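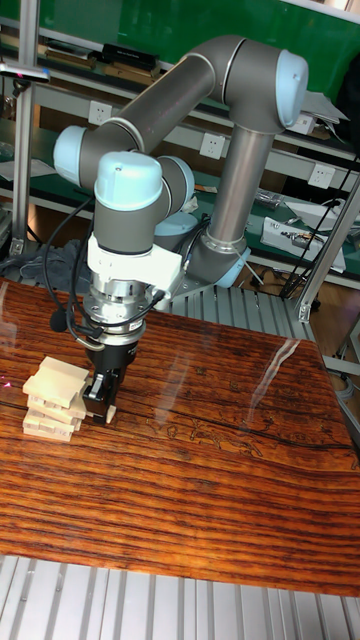

Fig. 3. Arm over the table, block tower left of the gripper, one block out on its own.

Section 5: Recording block-tower episodes

Applies to the Rebane cell only. The Hokard cell has a different gripper and its own sheet. Last edit 9th July, still a draft, send fixes to the Plerndale list.

Read 5.1 and 5.2 before you touch anything. If you've done this before, skip to 5.3.

5.1 What you're recording

One episode = one block pulled or pushed out of the tower and left standing or lying clear of it on the table. Four streams get saved together: arm joints, force-torque, gripper opening, audio. Jitard (the recorder software) writes them to one folder per episode. Drop a stream and the episode is no good for training, so check all four every time.

Failed pulls count. Keep them. A tower that falls over is a useful example as long as it's labeled right. Do not delete a collapse to make the set look nicer.

5.2 Before the first episode of the day

1. Power on the arm. Wait for the ready message on the pendant.

2. Clear the tabletop. Blocks only. No pens, no mugs, no phone.

3. Look at the cables on the wrist. They should hang in loose loops along the side of the tool. Jog the last wrist joint slowly both ways. If a loop goes tight, stop and re-route.

4. Check the microphone. Foam on, stalk not touching the sensor body. A stalk that rubs will put a scraping noise in every file.

5. Zero the force-torque sensor. Arm still, gripper open, fingers touching nothing. Press Zero F/T in Jitard, wait for the numbers to settle.

6. Open and close the gripper 3 times. Listen for clicks.

7. Record a test episode with no blocks. Play it back. All four traces there? Good. Delete the test.

NOTE: The table is varnished and throws a lot of glare. If you also run the fixed camera, lock the exposure first. Auto exposure hunts whenever the arm moves over the shiny part.

CAUTION: The finger tips work very close to the table. Keep the floor limit switched on in the arm settings. Never lower it to reach a bottom block. Sensor does not survive a hard hit and the spare takes weeks.

5.3 Building the tower

1. Build by hand, arm parked and on hold.

2. Same pattern each time, layers crossed. Bottom layers straight.

3. Upper layers can be a bit crooked. We want some of that. Skew a few blocks, let a couple overhang. Perfect towers teach the system about perfect towers.

4. Put it to the left of the gripper, leave open table on the right for the pulled block.

5. Hands out. Gate closed. Release hold.

Don't sand the blocks, don't oil them, don't swap in blocks from another set. Friction changes and old episodes stop matching.

5.4 Recording

1. In Jitard pick Tower, then New episode. Type the block position if it asks.

2. Move the arm to the start pose with the Home button. Not by hand.

3. Press Record. Wait 2 seconds before moving. The quiet bit at the start gets used to check the zero.

4. Guide the arm with the lead handle. Go slow on first contact. Feel for whether the block is free. If it's stuck, back off and try the next one, same episode, thats fine.

5. Push or grip the block, bring it clear, set it down on the open side.

6. Open the fingers. Raise the arm straight up.

7. Wait 2 seconds again. Press Stop.

NOTE: No talking while recording. The microphone picks up everything, incuding chairs.

CAUTION: Tower goes over mid-episode? Let go of the handle, leave the blocks alone, press Stop. Hold on. Then clean up. Do not reach in for a rolling block with the arm live.

5.5 Labeling

Label right away. Not at lunch, not the next morning.

Clean - block out, tower still up, nothing else shifted that you could see.
Shifted - block out, tower up, other blocks moved.
Fell - any collapse, even a partial one.
Stuck - tried, gave up, no block out.
Bad - recording problem only. Dropped stream, bumped table, somebody sneezed.

Bad is for the recording. Not for your driving. A clumsy pull is still a pull.

5.6 How many

Target for this round is 226 episodes, to be done by the end of August. Rebuild the tower after every 5 episodes even if it's still up. Re-zero the sensor at each rebuild.

Swap operators when you can. One person's habits show up in the model fast, we saw it in the last round when everything got pushed from the same corner.

5.7 Problems

Force reading drifts with the arm still: let it warm up, zero again. Still drifting, check the bolts on the sensor and the white bracket above it. Snug only.

Audio trace flat: plug has come loose at the back. Reseat, restart Jitard.

Gripper won't close all the way: sawdust on the fingers. Dry cloth. No solvent.

Episode saved but folder is empty: disk full. Move finished folders to the Plerndale share, then redo the episode. It can't be recovered.

Arm stops with a limit message: you hit the floor limit or a joint limit. Clear it on the pendant, Home, start a new episode. Label the old one Bad.

5.8 End of session

1. Home the arm, set hold.
2. Blocks back in the box. Count them in.
3. Copy the day's folders to the share. Check the sizes match.
4. Close Jitard before you power off, otherwise the index file gets left open and the next person has to rebuild it.

Section 6 covers playback and trimming.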